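Giselitz Hand Grippers: Set-up and Operating Guide
Section 7. Running a visitor demonstration (cloth folding)
Revised December 2024. Section editor: Ruby-Lee Cartwright

7.1 Scope

This section covers the use of the hand-held gripper pair at open days and site visits. It assumes that both units have been charged and paired as set out in Section 3, and that the Gistis recording software is already installed on the host computer. For work with the arm-mounted version, see Section 9.

7.2 Preparing the station

1. Spread the printed white sheet over the bed. Creases may be left in. The coloured shapes give the tracking software features to follow, and a plain sheet must not be used in its place.
2. Place the garments and loose cloths on or beside the sheet. Mixed colours and weights are preferred.
3. Stand cardboard at the back of the work area to stop items sliding off.
4. Switch on both grippers and wait for the host to list them as units 1 and 2.
5. Open and close each gripper fully, twice. The blue fingertip pads should travel evenly on both sides. 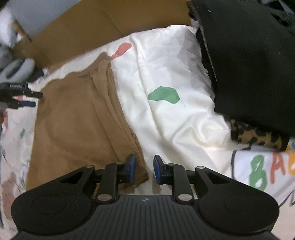 6. Start a new session in Gistis and enter the visit code. Codes run from 192 to 920. The software rejects anything outside this range.

Note: If error 2435 appears at step 6, the previous session was not closed. Select Sessions, then Close, and enter the code again.

CAUTION: Keep fingers clear of the linkage arms whenever the trigger is held. The arms close inwards and can pinch.

7.3 Demonstrating a fold

1. Lay the T-shirt on the sheet with the front print facing up and smooth out the body.
2. Open the fingers before lowering the gripper to the cloth.
3. Take hold of one side edge and carry it in towards the centre of the shirt. Release.
4. Tuck in the sleeve if it projects past the folded panel.
5. Repeat for the other side, then fold from the hem.

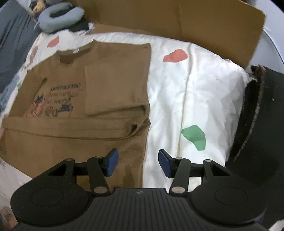 Fig. 7-2. T-shirt with one side folded in; fingers open above the edge of the shirt.

Note: Heavy prints stiffen the front of a shirt and may cause the panel to spring back. Press down with closed fingers for two seconds before moving off.

7.4 Visitor turns

Visitors may operate a gripper once the fold has been shown. Small cloths are easier for a first attempt than a full garment.

1. Hand over one unit only. The demonstrator keeps the other.
2. Ask the visitor to bring the fingertips up to a raised part of the cloth. A peak or ridge is easier to grip than a flat area.
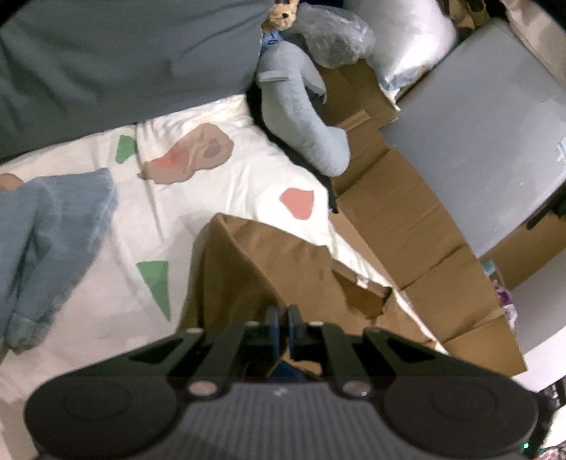 3. Have the visitor squeeze slowly until the pads meet the cloth, lift it clear of the sheet and set it down again.
4. Mark the attempt in Gistis as Guest. Guest attempts are kept apart from the training set.

CAUTION: Do not let visitors lift the gripper by its fingers. The pivots are not rated for the weight of the body.

7.5 Closing down

1. Close the session. Wait for the upload bar to clear.
2. Switch off both units and wipe the pads with a dry cloth. Solvent cleaners damage the rubber.
3. Return the grippers to the Leiva case with the fingers closed.
4. Enter any faults on form G2 and send it to the Grakton service desk. Pads showing splits or lifting at the edges are to be replaced before the next visit (see 11.4).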